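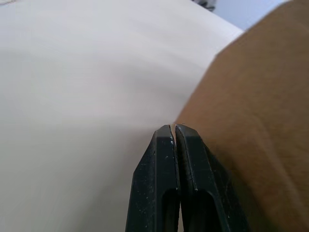
Group Fitness Room Safety Check, Grenddale Community Gym
Checked by: Lilian Ndung'u, before the 9 a.m. barbell class in October

Barbells and collars – OK, with a note
All the bars are straight and the sleeves spin freely. Two of the spring collars have gone soft, so I put them in the repair bin by the front desk. Please don't fish them back out, even when class is full and you're short a pair!

Step platforms and risers – OK
Every rubber foot is in place. I do love how neatly the evening crowd has been stacking these, so thank you, whoever got that started.

Mats – needs attention
A few are peeling at the corners, and one has a split long enough to catch a toe. Iason is ordering replacements from Zosmont and says they should come in before the holiday rush.

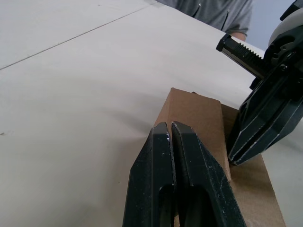
Resistance bands – needs attention
Stretch each band gently and look for little cracks near the handles. I pulled the green one with the frayed stitching. The rest are good for now, though I'd like to look them over again next month.

Floor and walkways – OK
The mop closet door still sticks and swings out into the walkway, so give it a good shove until it clicks. Gym bags go in the cubbies, please – I know it's nice to have your water and towel close by, but I nearly went over a strap myself.

First aid kit and AED – OK
Kit restocked with cold packs and bandages. AED light is green.

Sound system – OK
Mic cord taped down along the wall. Spare batteries are in the top drawer.

Follow-up: Iason for mats, Lilian for bands and collars.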